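# Notes for the teaching-by-hand talk, 02/05/2025

Twenty minutes plus questions. Leave the clicker on the lectern. Water first.

## Opening

Say who I am and that Isauro Salinas is in the second row and did most of the operating. He gets the hard questions.

The talk is about how we show a robot a household task. Two ways: you take hold of the arm and move it, or you sit somewhere else and drive it. We have done both at Ridgeway and I have opinions about each. Not going to talk about model training except at the end, briefly.

Ask the room: who has taught a child to tie shoes? Hands up. Did you do it from behind, with your arms around them, or facing them? Wait for answers. Usually it splits. Then go on.

## Moving the arm by hand

Start with this one because it is the one everyone thinks of.

- You put the arm in a mode where it holds up its own weight and gives way when you push.
- You grab it near the wrist and take it through the task.
- The joints record the whole time.

Good part: you feel the contact. If the gripper bumps a rim, you know it in your hands before you see it.

Bad part: your body is in the camera view. The robot learns from pictures that have my elbow in them, and on the day it has to work alone there is no elbow. We lost most of April to this. We tried gray sleeves, we tried standing on a step behind the table. The fix in the end was to replay each recorded motion with the person out of the way and keep the replay. That doubles the time.

Other bad part: two arms. I have two hands, but each arm takes most of a person to steer well. Araceli Tlapale and I tried it with one of us per arm, and we kept waiting for each other — you can see the pauses in the joint plots. (Skip the plots if past minute six.)

## Driving it from the chair

Now the setup we call Groker. It is a pair of small leader arms on a desk. You move the small ones and the big ones copy. The operator sits to one side with a clear view and a foot pedal for start and stop.

Next slide. Let people look at it for a moment before talking.

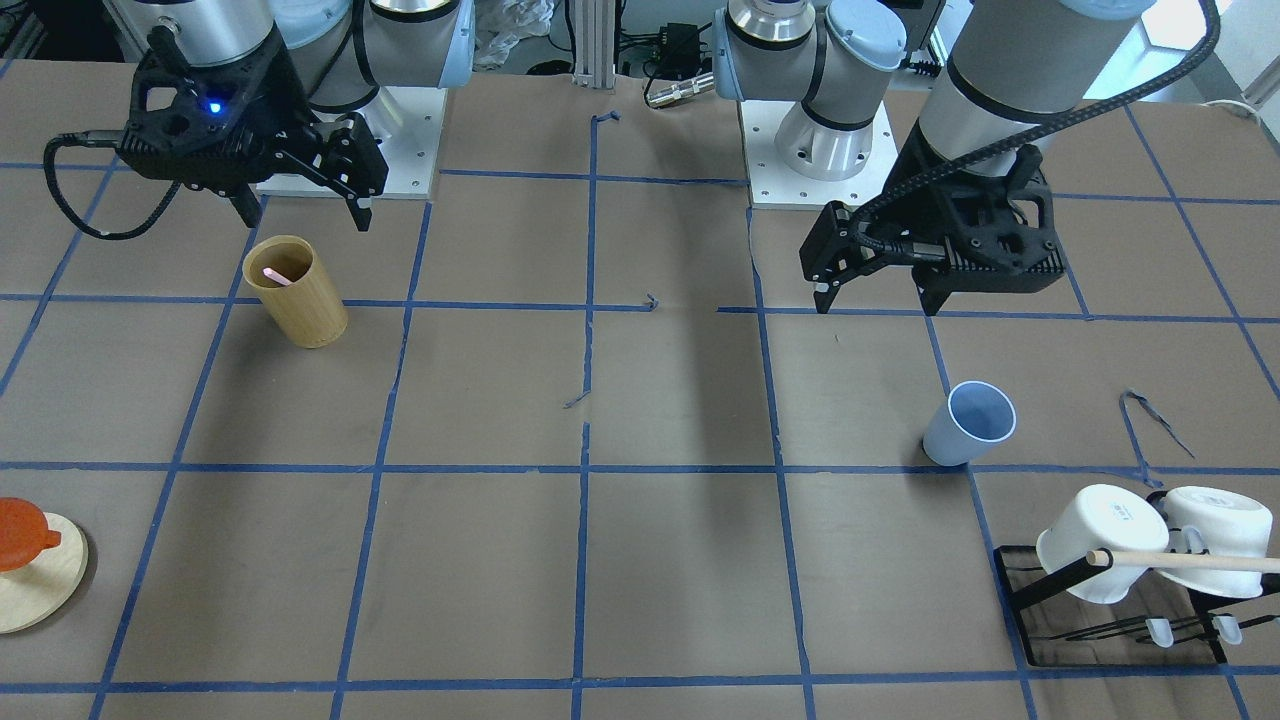 The first thing we teach new operators is to set out the table the same careful way every time and to vary it on purpose. We call the tabletop task Resell, after the shop shelf it was first meant to imitate, and the name stuck when we moved on to kitchen things. The tape grid is how we write down a starting layout. Each object gets a square, and we note how it is placed as well, so the blue cup goes on the sheet as "on its side" plus the way its mouth points. A cup standing up and a cup lying down are different tasks as far as the operator's wrist is concerned. For the upright one you come down from above or in from the side without much thought. For the tipped one you have to decide before you move whether to take it by the wall or the rim, and people who decide halfway produce bad demonstrations.

Mention the tape is worn. Someone always asks. The squares only have to be good enough for a person to read.

Point out the rack with the two mugs. Hanging a mug is the hardest thing on our list. In the chair you have no feel for the prong at all, so you work by eye and go slowly. Isauro's advice, which I'll read out: "Stop above the prong, look, then go down. If you miss, back out the way you came in."

## What counts as a good demonstration

Slow down here. This is the section people write to me about afterward.

We recorded 1,402 demonstrations from the chair and kept some 800. What we threw out:

- Runs where the operator fixed a mistake we didn't want copied, like nudging a cup along with the knuckle of the gripper.
- Runs with a long hesitation. The robot learns to hesitate.
- Runs where the layout on the table did not match the sheet.

We did keep clean recoveries. If the gripper closes on air, opens, moves over and tries again without fuss, that stays in. A robot that has only seen perfect grasps has no idea what to do after a bad one. Early on we deleted all of these, and I would like those weeks back.

Operators differ. Araceli is fast and moves both arms together. Isauro finishes with one arm and then starts the other. Both styles work alone, but mixed in one set they gave us a robot that started with both arms and then froze. We now agree on the order before a session and write it at the top of the sheet.

## Sessions and tired people

Limit is 2 hours in the chair, with a break in the middle. The quality drops before the operator notices. We check by having a second person replay every tenth run.

Brurix is our logging tool. One line on it only: it ties the layout sheet to the recording so they can't drift apart. If anyone wants a demo, find me at the coffee table.

## Which one to use

My answer for now:

- By hand for short motions with firm contact, one arm, when you can afford the replay.
- From the chair for anything with two arms or more than a few steps.
- If you are just starting, do 300 runs of one easy task from the chair before you touch a hard one. The operators need the practice as much as the robot needs the data.

## Questions I expect

**Can you mix both kinds of data?** We tried once. The speeds were too different. I'd try again with the hand-guided runs resampled.

**Does the operator need to know robotics?** No. Patience helps, and so does having worked with your hands.

**Gloves with sensors?** Haven't used them. Pass to Isauro.

Thank the organizers, give the contact address, leave the last slide up.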